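She gave up the car on a dare from her own bank statement. The repair bill was $2,956, the car was worth less than that, and the mechanic in Valtstead had the decency to look at the floor while he said so.

"I told him I'd think about it," she says. "I thought about it on the bus home. Then I kept taking the bus."

We are talking over coffee at a shop in Skistinton, a town served by one bus line, the 103, which runs every hour until seven in the evening and then, as she puts it, "goes home to its family." She has ridden it to work for most of two years. She keeps the timetable folded in her coat, although she could recite it, and at one point she does.
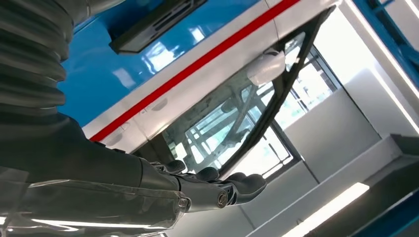

Dark ribbed sleeve and the hand below it.

I ask what changed first. I am expecting something about slowing down and noticing the trees.

"My groceries," she says. "You buy differently when you have to carry it. I used to own four kinds of vinegar. I haven't bought a watermelon since I sold the car. I look at them, though."

She sold it for $200 to a man who wanted the doors. There was some paperwork. The state sent her three letters asking whether she still had insurance on a vehicle she no longer had, and she answered all of them politely, the last one in capital letters.

Her friends were supportive in the way friends are when they suspect they will be asked for rides. "For the first month everybody offered," she says. "By December they were telling me about sales on tires. I didn't have anything to put tires on."

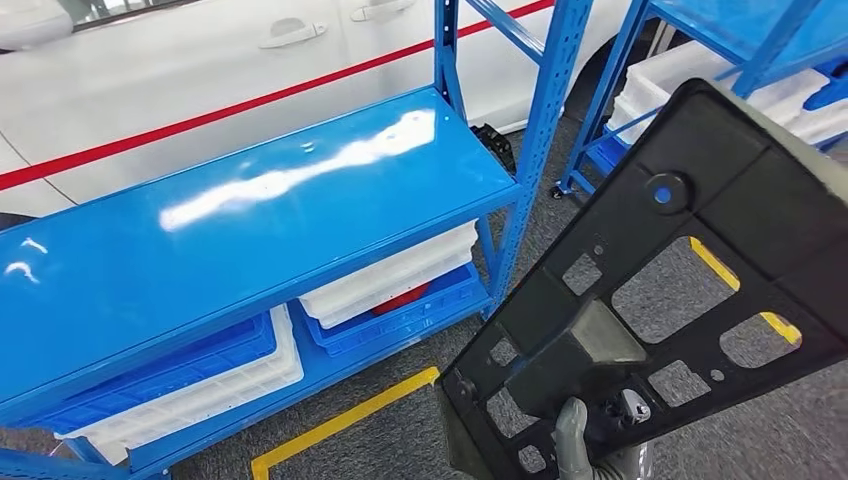
Winter was the real test. The stop on Plaritz Road has a bench but no shelter, and she has written to the county about it often enough to be on first-name terms with the automatic reply. One morning the 6:40 didn't come, and neither did the 7:40. She walked to work in her good shoes and arrived in time for lunch.

"I was furious until I got there," she says. "Then I was sort of proud, and then I had to sit down for a while."

Does she save money? She does, and she is a little smug about it. A month of riding costs her $252 less than the car did once you put in gas, insurance, and the parking she used to pay for downtown. She spent the first month's savings on boots and the second month's on better boots.

She is less cheerful about the evenings. A movie that ends at nine means a cab or a favor. She has missed the last half of two school concerts and one retirement dinner. "People say you can get everywhere on the bus," she says. "Those people have never tried to leave."

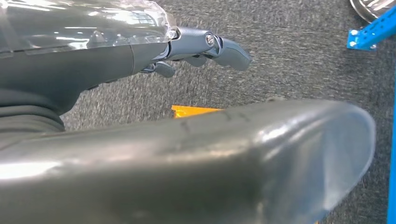
What she likes, and she takes a while to admit it, is the company. The morning regulars don't talk much, but they know where everyone sits. When she was out with the flu for a week, the driver asked if she'd bought a car.

"He sounded hurt," she says. "I told him I'd had a fever of a hundred and two, and he was so relieved."

Would she buy another one? She stirs her coffee, which is already finished. There is a little hatchback for sale outside the Nwosu hardware store, and she has walked around it twice. She has not called the number in the window. She does know it by heart.

Then she checks the clock over the counter, says a word I can't print, and goes out the door at a run with one arm in her coat. It's 6:56, and the stop is on the other side of the street.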